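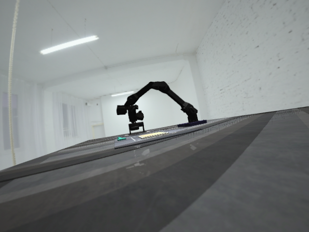

# Tenir la main du robot, encore un peu

On m'a redit samedi que la démonstration à la main, c'était fini. Dépassé. Qu'il suffit d'un bon simulateur, d'une manette, et que le reste suivra. Je ne suis pas d'accord, et j'écris vite, avant que ça me passe.

D'abord la situation. Chez Lendley on apprend des gestes à des bras. Saisir une petite pièce plate, la déplacer, la reposer. Rien de glorieux. Deux façons de montrer : soit on attrape le bras par le poignet et on le promène, moteurs relâchés, soit on le pilote à distance, dans le simulateur Ots ou sur la vraie machine. Le projet s'appelle Prurken, il devait être bouclé en août.

Il ne l'est pas.

Le simulateur, je l'aime bien. Un bras noir, deux doigts droits au-dessus d'une planche bleu-gris, une petite pièce verte posée à plat au bout. Même des rideaux aux fenêtres, une corde tressée, des luminaires suspendus. Tout ça rendu par une machine, et on finit par s'y sentir chez soi. C'est bien le problème. On s'y sent chez soi avec les yeux, et seulement avec les yeux.

## Ce que la main sait

Quand je guide le bras moi-même, je sens l'instant où le doigt touche. Je ralentis sans l'avoir décidé. Un peu avant le contact, toujours, et je serais bien en peine de dire à quelle distance. Ce ralentissement passe dans l'enregistrement. Le robot l'apprend, bêtement, et il a raison de l'apprendre.

À la manette, rien. J'arrive trop vite, je corrige, je remonte, je redescends. Quatre-vingts démonstrations à distance faites en une journée, très contents de nous. Puis vingt à la main, à contrecœur, parce que c'est long et qu'on a mal à l'épaule. Les vingt servent encore. Des quatre-vingts on en a gardé neuf.

Je sais ce qu'on va me répondre. Que nos pilotes étaient mauvais. Oui, peut-être. Que j'en étais. Oui aussi. Mais une méthode qui demande des virtuoses pour donner un résultat correct, dans un atelier comme le nôtre, c'est une méthode chère. Chez Grovutlow ils ont quatre personnes formées à la télécommande, à plein temps, casque sur la tête. Nous on a qui passe dans le couloir.

## Le défaut du guidage, quand même

Il y en a, je ne vais pas faire semblant. La main de l'humain entre dans le champ des caméras. Le bras guidé prend des postures qu'il ne prendrait jamais tout seul, le coude monte n'importe où pourvu que le poignet arrive. Et puis on fatigue, donc les dernières démos de la journée sont baclées, donc il faut les jeter, donc on discute pour savoir lesquelles. Pénible.

Et il y a des tâches où je rends les armes. Le chaud, le coupant, le lointain. Personne de sensé ne va guider un bras au-dessus d'un four. Là, télécommande, évidemment. Avec un retour d'effort si on peut se le payer, et il faudrait pouvoir.

## Donc

Ce qui m'agace, c'est l'ordre dans lequel on présente les choses. D'abord la main, phase artisanale, un peu honteuse. Ensuite la manette, sérieuse. Puis le simulateur tout seul la nuit, et l'humain rentre chez lui. Comme une échelle. Alors que dans Prurken on fait des allers-retours en permanence : on répète dans Ots pour dégrossir la trajectoire, on revient au vrai bras pour le contact, on repart varier la position de la pièce en simulé. Ça marche moyennement mais ça marche.

Je demande une chose simple pour le prochain budget. Qu'on garde des heures de guidage manuel, écrites noir sur blanc, avec des gens payés pour et des pauses dedans. Pas un reliquat qu'on grignotte dès que le planning dérape. Et qu'avant de signer pour un poste de pilotage flambant neuf, celui qui signe vienne passer une matinée à tenir le bras. Il aura mal à l'épaule, on en reparle après.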